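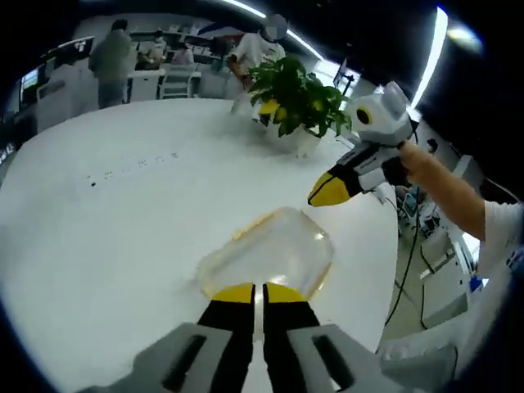

Hemano Hand-Held Gripper - pair, refurbished and new
Price: $2,760 the pair. Replacement finger set (two fingers, pads fitted): $186
Ships from Clalby. Pickup by arrangement.

SERVICE NOTICE - READ BEFORE ORDERING OR USING
Affects earlier pairs, serials under 648. If yours is 648 or higher skip to Specs.

What's wrong

Under steady squeeze the return spring pin in the finger carriage can walk sideways out of its bore. Finger still closes, looks normal, feels normal. Then you let go and it stays shut. Worse version is the pin drops into the housing and the finger lets go under load, no warning, and whatever you're holding goes on the floor.

Three reports so far. Two stuck shut, one drop. The drop was a glass beaker and there was a cut hand from picking up the pieces - one stitch, all fine now, but that's why this notice is at the top of the page and not buried in the downloads tab like last time.

The stuck-shut one sounds harmless and isn't. Both people tried to prise the fingers apart with their other hand. When the carriage frees up it snaps open to full width and the linkage behind the pad will catch skin. Don't do it. Procedure is further down.

How to tell if yours is affected

Serial is on the underside of the housing, small label. Under 648 = affected, doesn't matter what colour or which finger version. Refurbs sold before the notice went up are affected as well unless there's a green dot beside the label.

Quick check, takes a minute:
Close the fingers on somthing soft, folded cloth is good.
Hold for a slow count of 7.
Let go. Fingers should open by themselves, all the way, both sides together.
If one side lags or you feel a click on the way out, stop using it.

Do both units. People check one and forget they bought a pair.
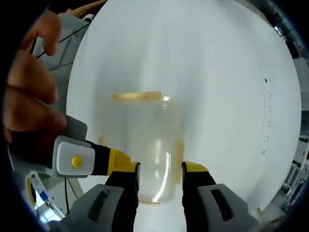

STULTEDTHORPE, December

Handling update from the bench. Light hollow containers have been the main thing we've been working with since the first report came in. A clear jar is a decent test piece. You can see through it to what the pads are doing, and thin plastic shows you straight away if you're over-squeezing. Pads go on either side of the body, below the rim.

Interim rules for affected units, until the new pin is in:

Plastic only. No glass, no ceramic, nothing full, nothing hot.
Work low over a table. Not over the floor, not over anybody's feet.
When two people are working together, say out loud who's got the thing. Second gripper comes off before the first one lifts.
Keep bare fingers out from between the pads and from behind them. Gloves don't fix this, glove fabric gets pulled in.
Don't tape the pin. Tape holds for a bit and then it doesn't, and we have to clean it all off before we can do the repair.

If it sticks shut

Take your hand off the handle. Set the whole thing down on its side, object and all. Cable unplugged if you're running one. Then slide a flat plastic tool (not a screwdriver) in beside the pad from the front and ease it, keeping your other hand right off. Still stuck, leave it and ring us. We'd much sooner lose a jar.

The fix

New pin has a shoulder and a retaining clip. Fitted free on every affected unit, both ends freight on us within Canada. Outside Canada we cover the return leg only, sorry, freight is what it is. Turnaround is roughly two weeks, longer over the holidays. Parts come from Shiferaw and they've been quick so far.

You can fit it yourself if you're handy. Kit is a pin, a clip and a spare clip, because the first one will go across the room. Needs a 2 mm hex key. Wear glasses. Do not reuse the old pin even if it looks perfect, the wear is inside the bore end where you can't see it.

Pads do not need replacing for this fault. Had a few people order the $186 set thinking it would sort things out - it won't. If you did that, email and we'll refund, keep the pads if they're already on.

Specs

Parallel two-finger, hand operated
Pads: yellow, replaceable, sold in sets
Cable: single, thin, strain relief at the housing (don't carry it by the cable)
Sold in pairs only
Warranty: one year, pin repair doesn't use it up or shorten it

Stock

New pairs: in stock, all with the shouldered pin
Refurb pairs: on hold till every one has been opened and rechecked
Finger sets: in stock
Pin kits: free, limit one per unit, put your serial in the order notes or it wont get sent

Had one stick or let go? Report it even if no harm done. Serial, what you were holding, how long you'd been squeezing, and a photo of the pin if you have it. Wanda Baran reads all of these and will phone you back, usually same day if it's in before 2 p.m.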